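About Nesterham

We teach people to keep house, and we don't believe most of what gets written about it.

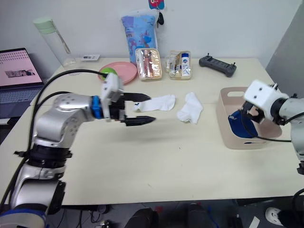
Nesterham opened in Usbridge with 25 students and one rule from Janaka Begum: no system gets taught until somebody has lived with it for a month. Most don't last that long. Matching drawer dividers went early. So did folding socks into thirds – we tried it, and a basket did the job as well.

Laundry is still the first unit. Students sort, pair and put away, then move on to toiletries and the kitchen table. Alvar Granström runs the evening course and remains unconvinced by labels.

We have taught 1,590 people so far. We can't promise a calmer life, and we'd be wary of any school that does. We don't sell storage products or take commission on them.

The fee is the same for day and evening classes. November places are open at the Usbridge office, Room 103.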